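Robot open days should be slower and duller. At the one Omesico held in January, the loudest demo drew the crowd, and I learned little from it. I learned more at a small table in back, where the work was two jars and a pair of hand-held grippers. Darius Org let me stay for 16 tries. I would trade any stage show for that. 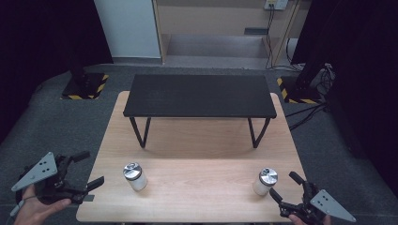 Baneck Robotics Club
Our next visit should start at a table like this one, with time to ask questions.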